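Plaltimbridge FAQ

What is Plaltimbridge?
It's a MIDI routing app for tablets and phones. Plug in your keyboards, drum machines and synths, draw lines between them, and play! Every line can filter, transpose, split or delay whatever passes through it, and you can save the whole setup as a patch and recall it in the middle of a song.

Does it make any sound of its own?
No, it only moves MIDI about. If you want something to play with right away, our free sampler Cadau shows up in the device list as soon as it's installed, and it ships with 624 sounds (the mallets are gorgeous).

How many ports can I use at once?
Up to 17, in any mix of USB, Bluetooth and virtual ports. Network sessions count as one port each. 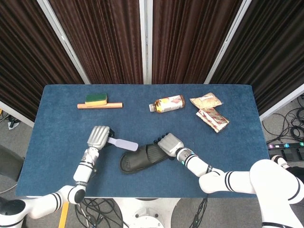
Bluetooth is handy for controllers, but we'd still run a cable to anything that has to stay tight with a drum track. You can nudge each port forward or back in Settings > Timing to line things up.

Can I send program changes when I switch patches?
Yes, and bank select too - tap the small arrow next to a device name to find both. Messages go out in the order they're listed, so drag the slowest synth to the top.

My notes hang when I change patches. Help!
Turn on Hold Until Release. Keys you're already holding stay with the old patch until you let go, and new ones go to the new patch. It feels wonderful on long pads.

What's in the Chuensuk library?
Over 560 patches made by players, from simple keyboard splits to wild arpeggio chains. Browsing is free, and you can upload your own from the Share menu.

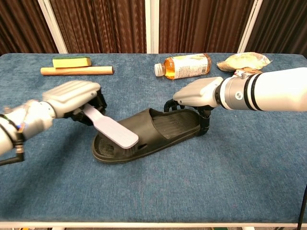

Patches from the library open with placeholder devices, so you'll be asked to match each one to your own gear the first time. After that the app remembers your choices.

Will my patches from version 2 still open?
They will! Old scenes are converted the first time you load them, and the originals stay in a folder called Backup.

Who makes it?
We're Hukholm, a tiny studio that loves cables far too much. Send bug reports from the Help screen so the log comes along with them.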